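Gukeck Bench Rules for Hand-Held Gripper Work, second edition: a review
Posted by Lutz Kettler, Apr 6, 2024

The Gukeck Bench Rules come as a thin ring-bound book and a set of wipe-clean cards. They cover one job, recording table-top tasks with hand-held grippers, and they leave robot arms to other books. I bought the set for our bench at Drundlow in October and we have worked to it ever since.

There are 18 rules in the book. Most fit on half a page, with a short note on how to check that the rule has been kept. The cards repeat the rules without the notes. I would have paid less for the book alone, as the cards curl and the print is small.

The first section deals with the table. It asks for a pale, plain surface with a faint grid, marked lightly enough that it doesn't compete with the objects. Pencil is allowed. Scuffs and smudges may stay as long as the grid can still be read, and the sheet is changed when it can't. I was glad to see this, having used the older Clidero guide, which wanted a spotless surface at every session and was ignored by the second week. Stands may stay on the table if they have a flat base and their place is written down before recording starts.

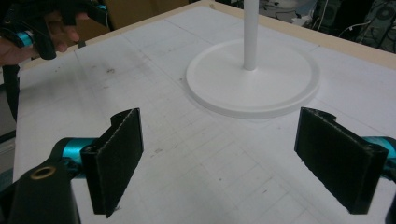 Finger pads and mounts

This is the best part of the book. Pads are to be looked at before each session for fraying, curling and bare patches. Worn pads can still be used, but the wear goes in the log, and both pads are changed together. The reason given is that a new pad and an old one grip differently, and I have no quarrel with that.

The rule on screws is less good. It says to check that they are "suitably tight" and gives no figure. Etim, who does most of our setting up, wrote our own value on the card in marker pen. A third edition should print one, or at least leave a box for it.

Tools with points or wires

Rule 10 says that anything with a thin or sharp end is laid down flat, handle clear, with the fingers fully open before the first approach. The operator closes on the handle and keeps the pads off the metal. Starting positions should vary between takes, including some where the tool lies at a slant to the grid.
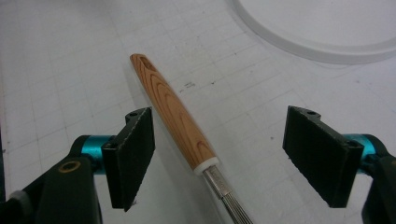
The book also asks for a pause of two seconds before closing. That felt slow at first. We kept to it for a week and then cut it to one for plain objects such as cups and blocks, and kept the full two for tools.

What I would change

The section on sharing a table is too short. It has 5 lines on two people working with grippers at once, and says only that they should agree who moves first. We added a rule that the second gripper stays back from the edge until it is called for. Cables get one sentence, which tells you to keep them off the work surface. It says nothing of the floor or the shelf behind.

The log sheets at the back are fine, though the column for remarks is narrow. Copy them at a larger size.

I'd recommend the set to a small group starting out. If you already have written rules that people follow, borrow a copy for the pads section and leave the rest. The binding on ours has split at the second ring, and I have asked Gukeck for a replacement.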